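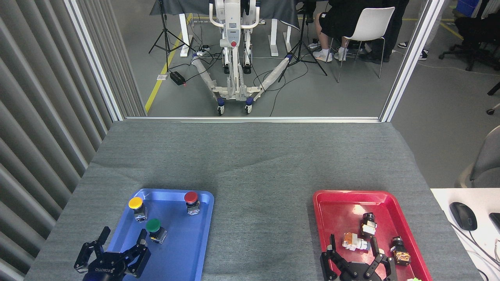
Page last changed: 2019-08-29

Running the switch sorting demonstration on an open day

These notes are for anyone looking after the two-arm table when visitors come round the Idilbridge lab. They were first written after the May open day and now include the changes Remigiusz Sobczak made to the running order. You don't need to be able to program the arms, but you must have done the stop-button training.

Before the doors open

Switch on the arms and leave them for 60 minutes. Log in at the desk, load job 1203 and run it once at low speed with both trays empty.

Put the blue tray on the left of the felt and the red tray on the right, with plain felt between them. The push-button switches with the coloured caps go in the blue tray. Stand them up on their bases and leave enough room round each one for the open fingers to come down. The other switch parts go in the red tray, and these can lie on their sides. Visitors find the tipped ones more interesting, as the arm has to choose a different way in.

Check that the felt is flat. A ridge under a tray will tilt it, and the grippers then close too high.

Starting position

Send both arms to "ready". The left gripper should wait at the near edge of the blue tray and the right one over the red tray, both with fingers open. If either is closed, press Open on the desk screen and wait for it to finish before going on.

Giving the demonstration

1. Ask the group to stay behind the rail. Small children can stand at the front.
2. Say what the job is: pick up a part, turn it the right way and put it down in the other tray.
3. Start the cycle at 65 per cent speed. Full speed looks good but people can't follow it.
4. Let the left arm make its first pick without talking over it.
5. Pause between cycles for questions – most people want to know what happens when it drops something. Let them choose the next cap colour if the group is small.

If a part is dropped

Press Hold, not Stop. Wait for the lamp, reach in from the desk side and put the part back in its tray. Press Resume. If the same part is dropped twice, take it out for the rest of the day and write it in the Zestach log.

Between groups

Reset the trays as above and send both arms back to "ready". Keep the mouse on the desk and off the felt.

Closing down

Park the arms, end the job and log out. Spare parts are kept in the Rosenthal cupboard, shelf 2.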